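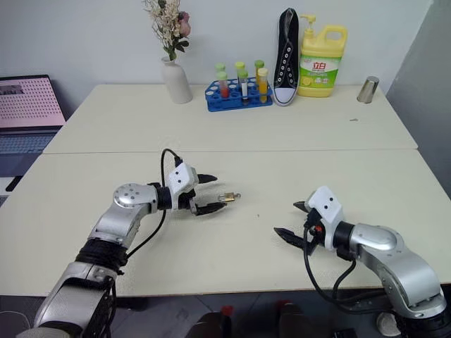
Who pays for the coats at the Plevow coat giveaway?

The Dafis Fund pays for the coats. Netent pays for the stage, the tent, the sound system and the banner. People have been asking me this since the fall, so I'm going to answer it properly and then keep going, as I tend to.

I've been to a lot of these. I used to write them up for the town newsletter, which ran them on the front page whether or not there was other news, and there usually was not.

The first one I covered was October 28, 2008. I know the date because it was printed on the cake. The coats were late and the cake was on time, and I think about that more than I should.

For anybody new to town: once a year, before it gets properly cold, kids in Plevow get a winter coat. They're good coats. Hoods, real zippers, pockets you can get a mitten into. I want that on the record before I start being unpleasant about the speeches.

The speeches go on for two hours.

I mean that as a measurement. I used to write the start and end times in my notebook because the newsletter wanted them, and the newsletter never used them.

The order goes like this. Somebody from the town welcomes everybody. Somebody from the fund thanks the town. Somebody from Netent thanks the fund. The town comes back up to thank Netent, having forgotten to the first time. Then the drumming.

The drumming is great, by the way. It's the kids from the middle school and they are louder every year. If the whole event were drumming and coats I'd have no thread.

The kids who are getting coats sit in the front rows, and they sit there without coats on. It's an outdoor event at the end of October. The coats are in boxes right behind the podium the entire time.

I once asked a man with a lanyard whether the kids could maybe have the coats first and the speeches second. He said that if you hand out the coats first, people leave.

I've had years to come up with a reply to that and I still don't have one.

Now, the check. There is always a big check, the cardboard kind, and it takes more people to hold than you would think. The year I'm remembering, the wind got under it and it went over the fence into the lot behind the feed store. Applause. Best applause of the day.

They got it back and did the handshake again with a footprint on it. We ran that photo.

People on here wanted to know about Heltamine. Heltamine is the chewable vitamin. They were a "wellness partner" for a while, which meant every coat had a sample packet in the left pocket and a leaflet in the right one.

Kids will eat anything they find in a coat pocket, so I suppose somebody had thought it through.

The leaflets ended up all over the ball field. I found one in June. It was stuck to the backstop and still perfectly readable, so I can say good things about the paper.

Okay. Lowri Bellis.

If you have a kid in Plevow you've met Lowri, or you've been phoned by her. She does the sizes. That's the job, and as far as I know it has never had a title. She goes to the school and to the church and to the apartments by the bridge and finds out who needs a coat and how big they are.

She starts in June, when it's hot and people look at her like she's selling something. "What size will he be in October?" is a hard question to ask a parent of a nine-year-old, I mean really, how would you know.

She has a method. She looks at the shoes. If the kid is walking on the backs of the shoes she goes up a size. She explained this to me at the post office with a lot of pointing at strangers.

The first year I was there the list had over 100 kids on it. It was handwritten, on both sides, and she carried it folded in her glove.

I'd put her in my write-up. A whole paragraph, with the shoes. It got cut to make room for the full names and positions of everybody seated at the head table. I'm told it was a tight week.

So here's what I mean when I complain about thank-yous. Everybody gets thanked from the podium. The fund, the company, the company's regional office, the people who lent the chairs. One year they thanked the weather, and it was sleeting.

I never once heard them thank Lowri. She was usually behind the tent anyway, swapping a medium for a large with some kid who'd had a summer.

I brought this up with her and she was not interested. She said if they called her up front she'd have to stand there, and then who would be doing the boxes.

Fair enough. I did feel a bit silly. I'd come over all ready to be indignant on her behalf and she handed me a box cutter.

That was how I stopped covering the giveaway and started working at it. I've never had a smoother career change.

Things you learn behind the tent:

The boxes are labeled by size but the labels are a suggestion.

Purple goes first. Always. If you are ordering coats for children and you're reading this, order more purple and stop sending that tan.

A kid who is told he can pick will take a long time and will be happy. A kid who is handed one will say thank you very politely and you will see his brother wearing it by the end of the day.

Teenagers will not come up to the stage. You can read their names out as many times as you like. They'll come around the back later, on their way to somewhere else, and just sort of be near the boxes. You say "hey, can you get rid of this for me" and off they go with it.

The stage part has gotten better, to be fair. The fund changed hands and the new people seem a little embarrassed by the check. They kept it, but it's smaller.

Netent also sends a younger crowd now. They come in matching fleeces, and they stand around until somebody gives them something to carry, and then they're terrific. One of them asked me where the real event was. I pointed at Lowri.

Last time they even moved the coats up in the program. They now come after the third speech. There used to be more than three ahead of them, so I'm calling it progress and so is everyone in the front row.

Somebody in my replies says I'm being ungrateful and that the company doesn't have to do any of this. True! They don't. I've said nice things about the zippers.

My complaint is small. It's that a kid who needs a coat has to be looked at for a whole afternoon before getting it. Some of them don't mind. Some of them love it and wave at everybody. But I've seen the ones who pull their sleeves down and study the grass, and I'd rather we did something for those ones too.

What Lowri would do, if she were in charge, and I did ask: school gym, the evening before, door open, no microphone. Come in, try some on, go home. Then have your stage the next day, with your drumming and your cake, and everyone sits there in a coat.

I typed that up and sent it to the town. The town said it was a wonderful idea and passed it along to the fund. The fund said it was a wonderful idea and passed it to Netent. Netent thanked me for my continued support of the giveaway and sent me a fleece.

It's a good fleece. I'm wearing it.

Replying to a few of you in one go.

Yes, you can still give money directly to the Dafis Fund and yes, it does go to coats. The address is on the town page. The cake is separate.

No, they don't take used coats at the giveaway. The church does, side door, any morning. Please check the pockets. We don't want your keys and you don't want to come back for them.

To the person who asked if the feed store was ever thanked for returning the check: they were, from the podium, by the wrong name.

To whoever asked what happened to the leaflet from the backstop, I kept it. It's in my kitchen drawer with the takeout menus. It says children should get plenty of fresh air, and I can confirm that ours did.

If you want to help with boxes this year, come to the back of the tent and look for the woman with a piece of paper in her glove. Don't introduce yourself for too long. She'll look at your shoes and give you something to do.

She's already asking about sizes, so if you've got a kid who might need one, call her. And if your kid is borderline between two sizes, say so and get the bigger one. They're going to have a summer.

Also we need tape. The wide kind. The narrow stuff somebody donated last year doesn't stick to anything except itself and me.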